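Trurkano Public Library District
Board of Trustees, Regular Meeting Minutes
May 2, 2018 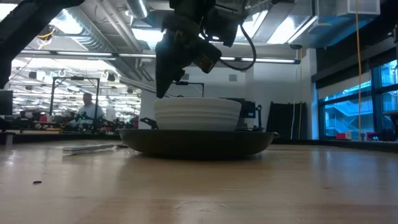 Call to Order
President Wenche Berge called the meeting to order at 6:30 p.m. in the Hevico Room of the main branch.

Present: Wenche Berge, Emiliano Nieto, Consuelo Toledo, Fulgencio Palacios
Absent, excused: Bonifacio Sarmiento
A quorum was declared.

Approval of Minutes
Motion by Toledo, second by Palacios, to approve the minutes of the April regular meeting with one correction: on page 2, "south entrance" should read "south parking entrance." Motion carried, 4-0.

Public Comment
A resident of Sarmiento Street asked whether the book drop could be emptied on Sundays. The Director will report back at the next meeting. No other members of the public wished to speak.

Director's Report
The Director reported that 143 new cards were issued in April. The large print collection has been moved to the shelves nearest the reading room. The elevator inspection was completed and the certificate has been posted. The part-time page position at the east branch remains open and will be advertised again.

Mr. Palacios asked about the condition of the carpet in the children's area. The Director stated that the seams have been taped and that replacement is included in the draft capital plan.

Old Business
a. Catalog software. The Board reviewed the renewal terms offered by Trillix. Ms. Toledo noted that the renewal no longer includes telephone support on Saturdays and asked that it be restored before signing. Motion by Nieto, second by Toledo, to authorize the Director to renew for 3 years, subject to the restoration of Saturday support. Motion carried, 4-0.

b. Meeting room policy. The second reading of the revised policy was held. Groups may reserve a room no more than twice in a calendar month. Mr. Palacios requested that the word "nonprofit" be defined in Section 4. The item was tabled until the next regular meeting.

New Business
a. Summer reading. Motion by Palacios, second by Nieto, to approve spending of up to $2000 for performers and printed materials. Motion carried, 4-0.

b. Surplus shelving. Motion by Toledo, second by Palacios, to declare the metal shelving in the basement surplus and accept the offer of $400. Motion carried, 3-0, Nieto abstaining.

Adjournment
Motion by Nieto, second by Toledo, to adjourn. Motion carried, 4-0. The meeting was adjourned at 7:48 p.m.

Respectfully submitted,
Consuelo Toledo, Secretary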